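Suturing practice: progress report for February

To: Babar Soomro, Nollero training fund
From: Uthai Klinhom, Isen skills room

Spending to the end of the month is 1,965 pounds. Most of it went on thread and practice tissue from Drurkton. The order of 800 thread packs came in two deliveries and the second was short by 100, which Drurkton has credited.

Trainees have moved on from long straight wounds to short cuts closed with a single tied knot. We changed to purple thread for this stage as the undyed kind was hard to follow on pale tissue. The main fault is still slack: loops are left lying on the surface after the knot is down, and tails are cut to uneven lengths. Navickas has agreed to lend us 4 more practice trays until the summer.

Still to do: write up the marking sheet for knots, and settle who orders tissue when I am on leave. The Tuesday evening session will carry on as now. I would like a decision on the second payment before we reorder thread.

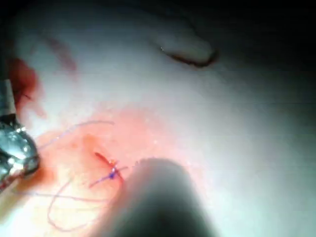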